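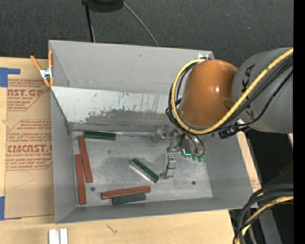
A robot arm reaches into the metal bin of red and green blocks at the Flemus open day in Fontana.

News | Local Business | Schools | Weather | Classifieds

Last updated: 4:13 p.m.

FONTANA – People who spend their working days taking things out of boxes were invited to Flemus this week to see a machine do it, and a respectable number of them came.

The packaging company opened its back shop on Eretti Street to 40 visitors for its August open day. Most headed past the coffee and straight to the bin-picking cell, where a KUKA arm with a metal gripper was working over a gray sheet-metal bin. The job is to find a block, pick it up and put it somewhere else. Children in attendance felt they were qualified.

"Everybody thinks it's easy until they have to write it down," said Lyle Rosenthal, who runs the cell. He explained that blocks lying flat in open space are the friendly kind, and the ones that end up against a wall or snug against each other are where his afternoons go.

The bin has seen some use, and its floor and back panel have the scuffs to prove it. Rosenthal said he has no plans to replace it. Customers' bins, he noted, don't arrive polished either.

Flemus says the cell made 496 picks on its best day last month. Asked about its worst day, operations manager Fitzgerald Castellanos offered this reporter a muffin.

Castellanos was more forthcoming on jobs. The company employs 33 people in Fontana and expects to hire two more this fall, both to look after the equipment. The arm is meant for Pliswood, a line of wooden toy sets that Flemus packs under contract, and will go to work there once it can keep up with the current crew for a full shift. It is nearly 13 weeks behind schedule.

The crew, several of whom were watching from the second row, took this news calmly.

Tours ran every half hour until 3 p.m. Flemus plans another open day in the spring, with more parking.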